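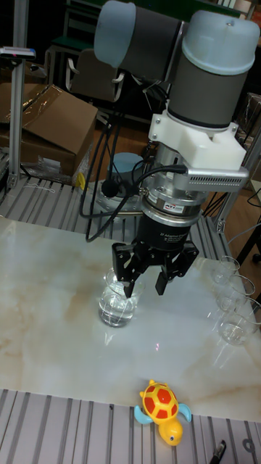

I've been living with the Skaline tabletop for five months now, the marble-look one in the glossy finish, and I finally feel ready to say something about it besides "ooh, pretty." I bought it from Trudico after going back and forth forever between this one and the Mottram slab, which has a matte surface and costs a good 100 dollars more. The pattern is what sold me. And the shine! Set a clear glass beaker with some water in it on top, like the one here, and you get all these bright highlights and little dark curves down near the bottom of the glass. Put the same beaker on my old butcher block and it just looks like a beaker.

Okay, so the gloss. You need to know what you're getting into. It reflects everything, and I mean the window, the ceiling light, your own face when you lean over to wipe it. Fingerprints show up by lunchtime. I use a damp microfiber cloth and then a dry one, and if I skip the dry one I get streaks that drive me nuts until I go back and fix them.

Water spots come off easily if you catch them the same day. I left a ring overnight in February (hard water, my fault) and had to go at it with a little white vinegar. It came up fine and the shine looked the same afterward, but I was sweating a bit. I haven't tried coffee left overnight and I don't plan to.

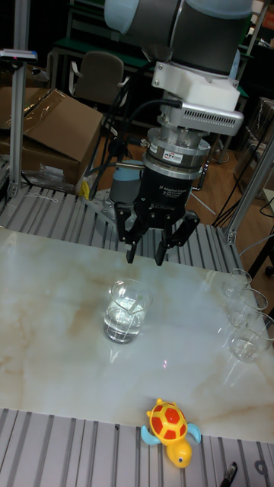 The color is warmer than I expected from the listing. I thought it would be white with gray veins, the usual, and the veins are really more beige and tan – soft enough that they don't fight with whatever you put on top. Clear glass looks great on it, and so do bright colors. The toy turtle with the red and yellow shell looks like it was made to sit there. What doesn't work so well is cream. My cream mixing bowls look dingy against it, and I ended up moving them to a shelf.

Glasses do slide more than they did on wood. If the bottom is wet, a light cup will skate a little when you bump it, so I keep a folded towel nearby when I'm pouring. Widside sells clear grip dots that fix this, and I have them under the cutting board, but I didn't want to stick them on every cup I own.

Shipping was slow and the box had a crushed corner, though the top was fine inside. Trudico answered my email the same afternoon and offered to swap it anyway, which I thought was decent of them. I kept the one I had.

Four stars from me out of 5. I'd give it the last one if they would put some kind of texture on the bottom side, which is so slick that lifting it by yourself is kind of scary. Get a second person for that part.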